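Thread on the Fledero bench kit, second pass. I had it on loan through May and promised numbers. Long, mostly about calibration and repeatability, with some price complaints at the end. 1/

What you order: two arms, a marker sheet, tagged blocks, a post tray, border rail in segments that lock together, and a software license good for one bench. Mounting hardware is included. A tabletop is not, so budget for one that is flat. Mine had a bow in it and I lost a day to that. 2/

Assembly went by the manual except for the rail. The segments go together in a fixed order and the drawing has two of them swapped. Saqib Baloch posted a corrected drawing on the user list, page 6 of his PDF. Use that one. 3/

Network setup: each arm wants its own static address. The installer assigns both the same default and then reports a timeout on whichever one it found second. Support (Valter Lindholm, answered the same afternoon) says a fix is queued. Until then, power one arm, set it, power the other. 4/

Test protocol. Pick a block, move to the tray, place, release, retract, return. 200 cycles per condition, speed capped at 80 percent, vendor's stock grasp settings, no retries counted as success. Same bench for every condition. 5/

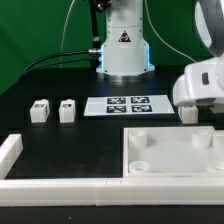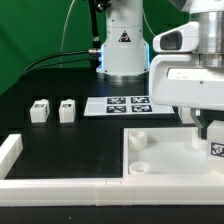

Calibration is the part of this kit I would pay for. The routine fits the fixed camera to the bench from one printed sheet and prints the residual per marker instead of a single pooled figure, so a bad corner is obvious. The sheet has four markers, two by two, and it stays down on the table in front of the center arm's base during runs, so a drift check costs nothing extra: call the check function between cycles and log it. Tape all the edges. An untaped sheet will creep when a wrist brushes it, and the log will blame the camera. 6/

Drift check result over a full condition: no marker left tolerance while the room temperature was stable. With the window open it did, twice, on the same marker. I reran that condition with the window shut and threw out the first set. 7/

Pick and place. Stock settings completed 104 cycles before the first miss. The misses after that were all of one type: gripper closes high, block tilts, block slides out during the lift. Dropping the approach height in the config removed most of them. I think the default was tuned for an older finger pad. 8/

Placement in the tray is less forgiving. Walls and posts leave little room for the fingers to open, and the stock release motion opens them fully. Set a partial open in the release block of the config. It is documented, in the appendix, under "clearance." 9/

Two arms on one bench: the planner treats the idle arm as a static obstacle at its last reported pose. If you jog the idle arm by hand and don't refresh, the planner is working from old data. There is no warning. Funmilayo Usman asked for one on the list and I second it. 10/

Block tags are small, and detection depends on the light. Under my overhead panel I got glare on the top tags at some angles. Matte reprints fixed it. The tag files are in the repo, print at 100 percent scale and measure one with calipers before you cut the rest. 11/

Comparison with the Skakine kit, since people keep asking. Skakine has the better gripper and a real emergency stop box. Its calibration needs a board you hold up by hand in a dozen poses, and my results varied with who was holding it. For unattended runs I prefer Fledero. For teaching, probably Skakine. 12/

Docs: fair. The API reference is complete, the examples are two releases behind. Three of them fail on import. Folke Boström keeps a patched fork and it works with the current release. 13/

Price. The hardware is in line with similar kits. The license renews yearly and calibration stops running when it lapses, though motion control keeps working. For a lab on grant money that is a problem, and I told them so. Menik resells it with a longer term. I haven't seen their contract. 14/

Not tested: force mode, the handover demo, anything with soft objects. The loan ended first. Agnes Lindqvist has a unit until summer and is doing handover, so ask her. 15/

Configs and raw logs are in the repo, one folder per condition, including the set I threw out. Column names are explained in the readme. If your residuals look much better than mine I'd like to see the sheet mounting. 16/

Correction to 5/: the speed cap is on joint speed. Cartesian speed was left at default. 17/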